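### 4.2 Programming order and the patience of audiences

Composers of new chamber music have long suspected that their pieces are placed second on the program so that the audience can't arrive late enough to miss them or leave early enough to escape. We set out to test whether placement matters to the listener at all. Over one season, the Prothero series presented the same new work, a string quartet titled *Esero*, at 36 concerts. The quartet lasts 8 minutes if the players agree about the slow section and a little more if they don't.

The work was played first, second, or directly after intermission, with the rest of the program held as steady as touring musicians will allow. Listeners filled in a card at the end of the evening. The card asked them to name the pieces they had heard, in order, and to say which one they would gladly hear again. It also left a space for comments, which we regret.

Recall was best when *Esero* opened the evening, though the advantage was smaller than we expected. Second place did badly, as the composers had warned us it would. The surprise lay in the slot after intermission, where recall was fair but willingness to hear the piece again was clearly higher than in either of the others. We are tempted to credit the music. The comments mention the bar.

Length of program made a difference as well. In halls where the first half ran past 49 minutes, listeners began to credit *Esero* with passages belonging to the piece before it, and one group in Pasgate praised its fine clarinet part. There is no clarinet. We left these cards in the recall data as errors and removed them from the preference data, a choice that a stricter reader may dispute. Keeping them in does not change the ranking of the three positions - it only makes the quartet sound more popular than it is.

Spoken introductions were harder to handle. Some players like to talk, and the series has no rule against it. We asked that any introduction be kept under 90 seconds, and the cellists in particular took this as an opening bid. Where the talk ran long, recall of the title improved and recall of everything else fell away, so we treat introduced and unintroduced performances separately in the next section.

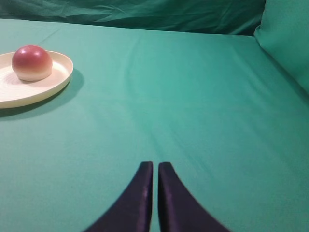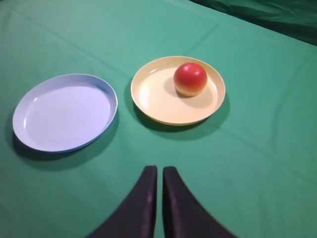 **Figure 3.** Green cloth and round tableware.

The reception after each concert was the one part of the evening we did not try to control, and it is probably the weakest part of the design. Cards were collected there, which means that opinions were written down in company. At the Plomamel hall, where listeners gathered at tables to fill them in, neighboring cards often shared the same wording and sometimes the same spelling mistakes. A plate on a green tablecloth, as in Figure 3, takes up space that a person might want for writing, and we would now put the cards on the seats instead. Doing so would lose the listeners who leave during the applause, but we were losing those already. In May we repeated the Pasgate program with cards handed out before the last piece, and the shared wording mostly disappeared. So did the compliments to the clarinet.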